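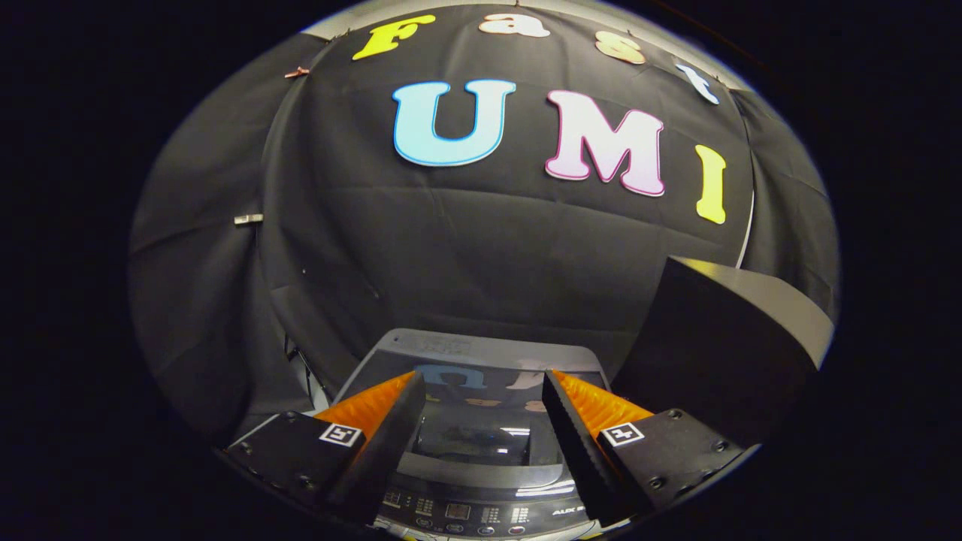
Washing a large piece of black cloth in a top-loader

The washing machine in the back room is an AUX top-loader, gray, with a dark lid and the control panel along the front edge. I've had it since I moved to Clummont. Most of what goes into it is ordinary laundry, and I have no complaints there. Large flat pieces of fabric are a different load, and I have now washed enough black cloth in it to write down the settings.

The problems with black cloth are lint, dye and creases. They pull in different directions. More water and more rinsing help with lint but also move more dye. A faster spin gets the water out but presses the folds in. A slower spin leaves the folds soft and the cloth so heavy that it stretches on the line. What follows is the compromise I use.

Before the wash

Everything comes off the cloth first. That means pins, clips and anything the pins were holding. I count the pins out and I count them back into the tin, and the load does not start until the numbers match. A pin in the drum of a top-loader can work its way through the holes, and getting at the outer tub on this type of machine means taking the top off. I did that once on an older machine for a bra wire and would prefer not to repeat it.

The lid letters go flat into a folder. I should say "lid letters" is only what I call them, as the shiny lid picks up their colors upside down whenever they are hung behind the machine. They are cut-outs with pale borders, and the borders show every bend. Stacked loose in a box they curl at the corners within a month. In a folder with a book on top they stay flat.

Clips get a wipe and a look at the jaws. A spring clip with a rough spot in the plating will leave a brown mark on damp fabric. On black you won't see the mark as brown. You see a dull patch that doesn't brush off, and it takes a while to work out that it is rust.

Next is the brushing. I hang the cloth over a door and go down it with a dry rubber brush, one side and then the other. Doing this before the wash matters more than anything done during it. Lint that goes in comes back out on the same cloth, distributed more evenly.

Loading

The cloth I buy comes from Yimyam, 60 inches wide, sold off the roll. I cut long and hem later. One length of it looks like a small load when it is dry and folded on top of the machine. Wet, it behaves like a sheet. It wraps, forms a rope, and collects on one side of the drum, after which the machine stops and tries to rebalance itself.

I gather the cloth in loose accordion folds and lay it around the drum in a ring, leaving the center open. Dropping it in as a bundle gives an unbalanced spin most times. Laid in a ring, it usually goes through without stopping. I don't put anything else in with it. I tried adding two dark towels as counterweights and spent the evening picking towel off the cloth.

Inside out makes no difference with a flat piece, but I do put the better face inward when I fold it. There is slightly less rubbing on that side. I have no measurement for this.

Detergent and water

Cold water. I use a liquid detergent for darks from Plalico, half of what the cap suggests. Powder leaves pale streaks in the folds if the water is cold, and on black they show up well. Too much liquid leaves a film instead, and the film holds lint.

For the first wash of a new piece I add 500 ml of white vinegar to the rinse. I am aware of the argument about whether vinegar does anything for modern dyes. I have no evidence that it fixes the color. It does seem to clear the leftover detergent, and the cloth comes out less stiff. After the first wash I leave it out.

The machine's longest regular program shows 88 minutes on the display. I don't use it for this. The agitation is too much, and the middle of the program is mainly the cloth being turned into a rope and back. The short wash with an added rinse gets the same result with less wear along the fold lines. I set the spin one step below the default.

If the first rinse water looks gray I run a rinse by itself afterward. New cloth generally needs 2 extra rinses. Cloth that has been through before needs none.

Drying and hanging

I take the cloth out as soon as the machine stops. Twenty minutes in a damp heap puts creases in that a steamer will only soften. It goes over two parallel lines, so the weight is shared, with the middle hanging between them. One line alone gives you a crease down the center.

I have stopped ironing it. An iron on black leaves a shine where the pressure was heaviest, and side light finds it immediately. A steamer with the cloth already hanging is slower and safer. Work from the top down and let the weight do the pulling.

Even so, the diagonal folds never fully go. They come from the hanging itself. When a wide piece is held at a few points, the fabric sags between them and the slack runs off at an angle. More clips reduce this. So does stretching the top edge over a straight bar before anything is pinned to it. I bought a pack of Kudex spring clips for the side edges, and those hold well on two thicknesses of cloth. On one thickness they slip a little — a folded edge cures it.

Pin the letters last, and from the largest down. A small letter weighs nothing and won't disturb the cloth, but a large one pulls a crease toward itself and you may have to shift its neighbors. For anything in an arc I pin the two ends first, then the ones between. The arc in "Fast" still took me three tries, and the "s" sits lower than the "a".

Aftercare for the machine

Clean the lint filter straight away. Black fluff left in it will be on the next load of shirts. Then I run a rinse with the drum empty and wipe the lid with a damp microfiber cloth, dried at once. The lid is glossy and dark, so drips dry to white rings.

I leave it open overnight. The remaining job is the hem on the newest length, which has been fraying since March.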